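Galleo opens clothes-folding practice floor on Echeverría Street

Wed 2 March

Galleo has opened a practice floor for folding and sorting household laundry in the former Redex building on Echeverría Street. The large ground-floor room has a polished concrete floor, a clothes rack and a large bed that doubles as a folding surface.

Work began this week with everyday clothing. Each piece is first held up by two corners and pulled straight along the top before it is laid down.

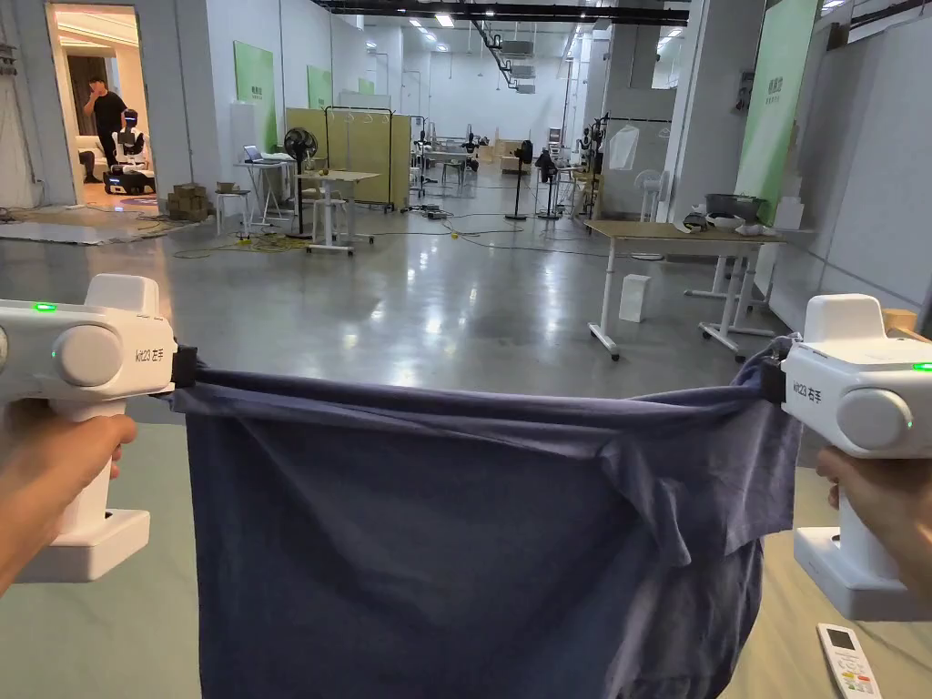 Bed used for larger pieces

Shirts and pants are folded on the bed, which has a fitted sheet and a padded headboard. Galleo said the wide surface leaves space to spread a garment out and bring the sides in before the final fold. The company plans to work through 107 garments in the first round and 60 towels and pillowcases in the second.

The clothing comes from Lurnuda, a secondhand store two blocks away, and will go back on its racks in July. The store has supplied 70 pieces so far.

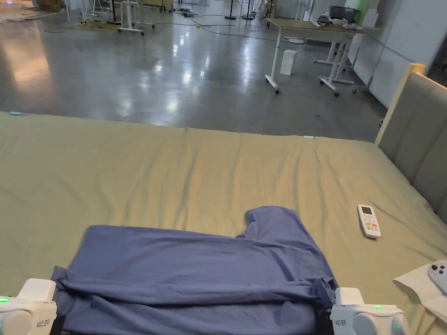

A blue garment, partly folded, on the bed at Galleo's Echeverría Street floor.

The room covers one level of the building. The lease runs for 21 months.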